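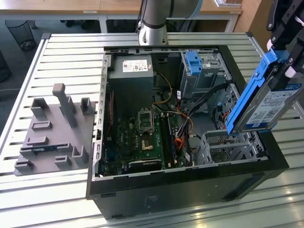

Fig. 1. Desktop tower on its side, side panel off.

Week 5 handout: How long does a thing last?
2018-04-02

Every product has a stated life, and students tend to copy that number into an essay as if it had been measured. Usually it hasn't. Before you quote a lifespan, ask who worked it out, what they counted as the end, and whether they had something to sell.

Take the Trundham survey in your reading pack. It asked 300 households when they last replaced a kettle, a washing machine and a computer. Only 56 could produce a receipt. The rest answered from memory, and the report mixes the two groups without a word of warning. I would not throw the survey out, but I would not build a tax policy on it either.
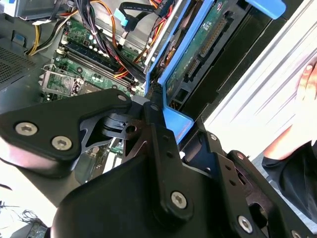
Then there is the word "obsolete". It gets used for things that are broken, things that are slow, and things the maker has stopped supporting. These are different problems with different people to blame. Shenoy's chapter treats all of them as a plot by manufacturers. The evidence offered is one leaked memo and a good deal of indignation. Read it for the questions it raises and check the footnotes, several of which lead back to Shenoy.

The Gilevus leaflet leans the other way. It claims that repair adds 12 years to a household appliance. Twelve years compared with what? An appliance mended once, or mended every July until the owner gives up? The leaflet doesn't say.
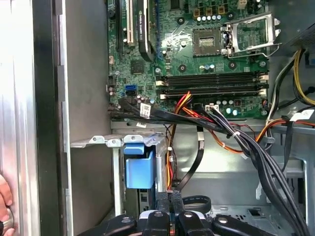

Anil Subramaniam
Lecturer, Consumption and Waste

For the seminar, read the Plumura case and find the claim that 50 per cent of discarded goods "still work". Write a page on what "work" could mean there, and how you would test it. Please don't tell me that more research is needed. Say which research, on whom, and what answer would change your mind.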